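Ifeanyi Olatunji
9 September 2022

OK so the little blue picket fence thing has gone from joke to my favorite object in the whole place. Thread!

It's the size of a planter, bright turquoise, white slats for a floor. I kept trying plants in it and they all looked a bit lost. Then I stood a jar of pickled veg in there. PERFECT. Like the pickles have their own front yard.

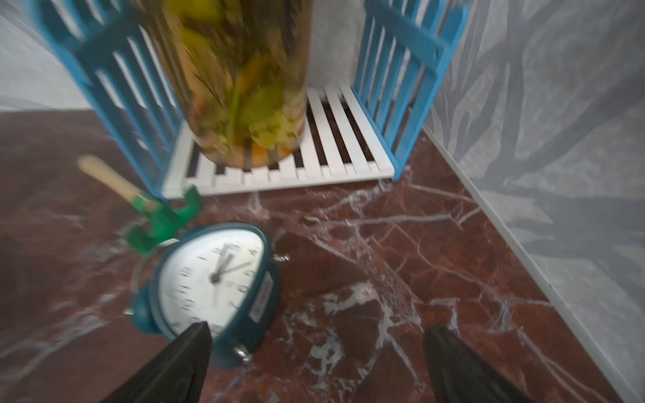

My brine, since people always ask: 500 ml vinegar, the same of water, plenty of salt, less sugar than you think, then all the herbs you can stuff in. I leave mine 18 days before I even look at the lid (this is very hard for me).

Fashola says three days is fine. Fashola is my dearest friend and is wrong about this.

Anyway, getting the fence out meant getting everything else out too, and I love this part - all the odds and ends in one spot so you can see what you own. The marble table is great for it. Dark reddish brown with those pale veins running across, and it wipes clean in two seconds.

Current table residents: the tiny garden rake, my yellow-capped deli screwdriver, an AA battery. I want a home for every one of them by tonight.
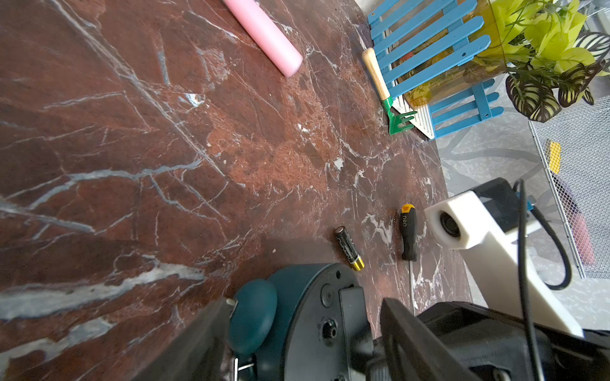

The plan is one box for tools, one for garden bits, and a jar by the door for batteries. Labels on all of it! I have been waiting for an excuse to use the label maker from Brekis and I will be insufferable.

Also going to Gurkevari for more dill and a second big jar, maybe carrots this time. Do carrots need longer? Someone who has done a whole jar of just carrots, please tell me everything.

And if you have one of these fence planters sitting empty - go put something silly in it and show me!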